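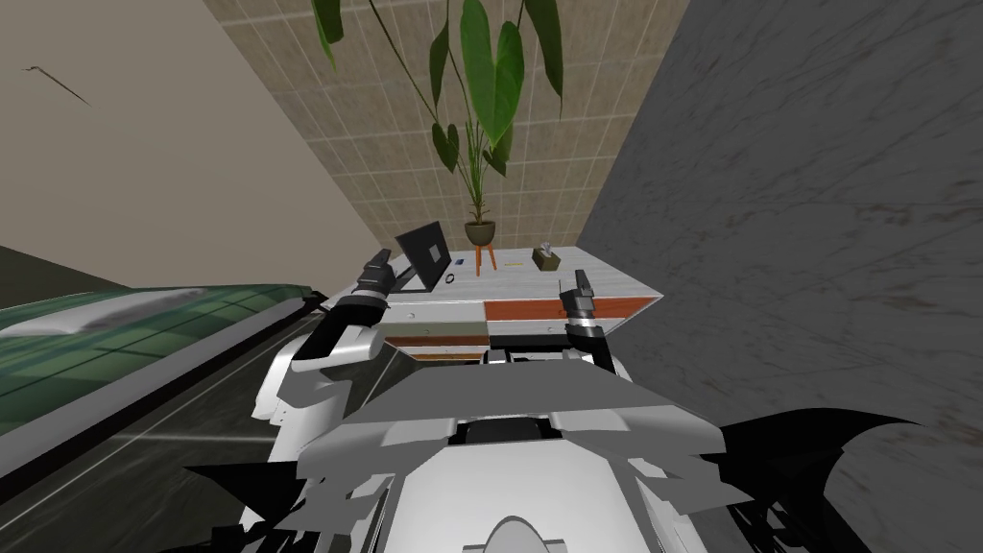 Quand sort la laine Dinu, et où la trouver ?
Dinu sort le 16 décembre 2022, sur la boutique en ligne de Stirnis et chez les merceries du réseau Fotitz.

COMMUNIQUÉ DE PRESSE

Stirnis lance Dinu, un fil à tricoter cardé, filé et teint dans la même vallée

Bonjour à toutes et à tous ! C'est Lesia Stasiv, de Stirnis, et je vous écris avec les doigts encore un peu bleus (la teinture « Orage », elle ne part pas au savon, je vous préviens). Ça fait des mois que je parle de cette laine à qui veut bien m'écouter, alors quel plaisir de pouvoir enfin l'annoncer pour de bon !

Dinu, c'est un fil cardé 100 % laine, assez rustique, avec du gonflant et cette petite odeur de mouton qui revient quand on le mouille. Il existe en deux épaisseurs, une fine pour les jacquards et une plus ronde pour les gros pulls d'hiver, et en 13 coloris. J'en voulais beaucoup plus, mes cahiers d'essais débordaient, mais Wenceslao Tapia, notre teinturier, m'a gentiment rappelé la taille de ses cuves.

La tonte a eu lieu au printemps, le lavage a pris tout l'été, et les premiers écheveaux sont sortis de la filature Isavance en septembre. J'étais au bout de la machine comme une gamine. Le premier lot était trop tordu, on l'a repassé avec moins de torsion, et là, c'était elle, souple mais qui tient la maille !

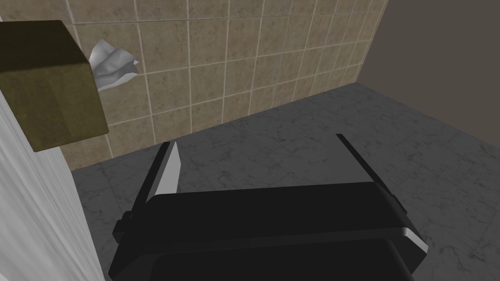
Côté teinture, Wenceslao travaille à la garance, au réséda, à l'indigo et au brou de noix. Les bains varient un peu d'une fois sur l'autre et je vous conseille vraiment de prendre tous vos écheveaux dans le même numéro de bain, surtout pour les verts. Si vous devez mélanger, alternez deux écheveaux tous les deux rangs, ça se fond très bien.

« Le jaune de réséda, je l'ai recommencé tout l'automne. Au début il tirait sur le citron, maintenant il est comme du beurre », raconte Wenceslao Tapia.

Pour cette première saison, nous avons filé 187 kilos, ce qui est peu pour une filature mais énorme quand il faut les étiqueter à la main. Chaque écheveau est vendu 10 euros, le même prix pour les deux épaisseurs. Une carte de nuances avec de vrais brins noués sera aussi proposée, parce qu'une couleur sur un écran, bon, voilà. 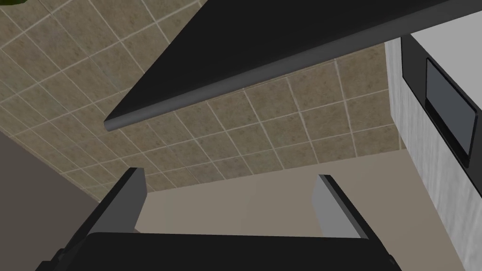 Pince sombre à deux doigts, ouverte. Visuel de synthèse.

Avec le fil, je publie un premier modèle gratuit, un bonnet à côtes avec un revers bien épais, qui se tricote en rond et convient aux débutants motivés. Un gilet suivra dès que j'aurai fini de me battre avec les emmanchures (troisième version sur les aiguilles, je ne lâche rien).

Pour l'entretien : lavage à la main, eau tiède, pas d'assouplissant, séchage à plat. Le fil fleurit au premier bain, donc lavez votre échantillon avant de compter vos mailles, s'il vous plaît !

Les journalistes et les blogs de tricot peuvent demander un écheveau d'essai et la carte de nuances en écrivant au service presse de Stirnis. Précisez l'épaisseur et la couleur souhaitées, je m'occupe moi-même des envois.

Contact presse : Lesia Stasiv, Stirnis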